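Cloth Handling Collection Reaches 2,132 Recorded Examples

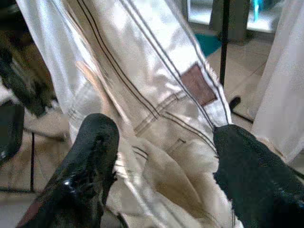
Wrist camera view from the cloth handling work: both fingers closed on a length of white satiny fabric with dark striped trim.

The cloth handling collection at the Jistitz workshop now stands at 2,132 recorded examples. The target for this stage is 3,000, and we expect to reach it before the end of July. After that the set goes to the Hadness group for training, and the arms move over to the next list of tasks.

For readers who have joined since the last issue, the work covers hanging fabric: curtains, drapes, sheets on a rail, garments on a stand. An operator guides the arm by hand through a leader device while the cameras record. Each example is one short task from start to finish, such as taking hold of an edge, drawing a panel to one side, or straightening a hem. The learning system is later trained to produce the same motions from the camera views and the joint positions.

The original plan called for 4,000 examples using plain cotton only. We dropped that in the spring. A first model trained on plain cotton did well on plain cotton and poorly on everything else. It would close the fingers short of a shiny fabric, or push past it and fold the cloth over the fingertips. The revised plan has fewer examples and a wider range of material, and it uses 13 task types in place of the original five.

Satin and other fabrics with a sheen have taken the most operator time. The bright streaks along the folds move as the cloth moves, and they move again when the wrist turns. Operators have been asked to keep recording at different times of day with the window blinds open, so that the set includes both strong and weak reflections. Please do not adjust the exposure between examples to get a cleaner picture. The system will have to work with whatever light is in the room.

Stripes, seams and sewn-on patches have turned out to be useful. They give the model something to follow along a pale cloth that otherwise looks much the same from one end to the other. They can also be a trap. If every striped panel in the set is gripped on the stripe, the model will learn to look for stripes and will do badly on a panel without them. From this month on, operators should vary the grip point on trimmed fabric: on the trim, beside it, and well away from it. The task sheet at each station has been changed to show this.

A few notes from the last review of recordings, which was done jointly with the Plondedov site.

Start positions are still too similar. In many of the sessions we looked at, the arm began from nearly the same place every time. Move the arm before each recording, and change the height as well as the side it comes in from.

Failed grips should be kept. Some operators have been deleting an example when the cloth slips and then starting over. If the cloth slips and you go back and take hold of it again, that is a good example and we want it. Mark it with the "regrip" tag and carry on. Delete only when the recording itself is faulty, for instance when a camera drops out or the leader device loses its connection.

Slow down just before contact. Fast closures on thin fabric leave only a few usable frames of the part that matters most. There is no need to crawl through the whole task — the approach can be at normal speed.

Leave the background alone. We have had questions about whether poles, mats and other items on the floor should be cleared away before a session. They should not, unless they are a safety problem or block the movement of the arm. The homes and shops this system is meant for will have things standing in them, and a set recorded against bare walls would not help much.

On the equipment side, the Fourie fingertips have been in use for six weeks. Wear is visible on the pads that have done the most satin work, and two sets have been replaced. If a pad looks polished or has a nick in it, swap it out and write the change in the station log with the time. Small differences in grip show up in the data, and the people doing the training need to know when they began. Spare pads are in the drawer under the labeling desk.

Labeling is behind recording, as it usually is at this stage. Each example needs a start point, an end point, a fabric type and a one-line description of the task. Descriptions should be written the way a person would ask for the job to be done: "pull the left panel over to the wall," for example, and without station numbers or joint names. Anyone who has finished their recording hours for the week is welcome to take a batch.

Plondedov will begin its own recording on heavier fabric next month, using the same task sheets and tags. Their operators will sit in on two afternoon sessions at Jistitz first. Station three will be kept free for them from 1 p.m., so please book one of the other stations on those days.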